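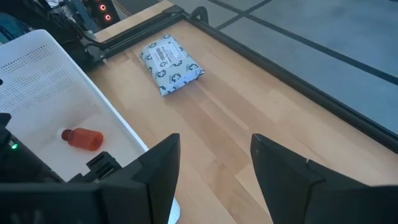
**How long should linseed-oil block ink dry before I print a second color over it?**

Three to five days at normal room temperature, and longer if the first layer went on thick. Touch the darkest area with a clean fingertip. If it feels tacky, leave it alone and go clean something.

## Printing a two-color reduction linocut

Reduction printing means you carve and print the same block twice, destroying it as you go. It is a fine method for people who enjoy commitment.

### Before you start

- One block of mounted lino, 8 inches square
- Two inks, one light and one dark (I use Romimico yellow ochre and whatever black is open)
- A soft rubber brayer
- Smooth printmaking paper, cut to size
- A registration board with two fixed corners

Cut more paper than you think you need. For an edition of 30 I start with eight extra sheets, and I have never had eight left.

### First color

1. Draw your image on the block in reverse. Lettering is where people find out they forgot this step.
2. Carve away everything that should stay paper white.
3. Roll out the ochre until it hisses quietly under the brayer. A loud, sticky crackle means too much ink.
4. Ink the block in thin passes, changing direction each time.
5. Set the block in its corner, lower the paper against the stops, and rub the back with a baren or a wooden spoon. The Tumow baren costs more than the spoon — I own both and reach for the spoon.
6. Print the whole edition now, spares included. You can't come back for more later.

Hang the prints with air on both sides.

### Second color

Wipe the block with a little vegetable oil, then a dry rag. Carve away whatever should stay ochre. Roll up the black, a touch stiffer than the first color, and print in the same order as before.

If the black beads up or looks shiny in patches, the ochre wasn't dry. Put the stack back for two more days.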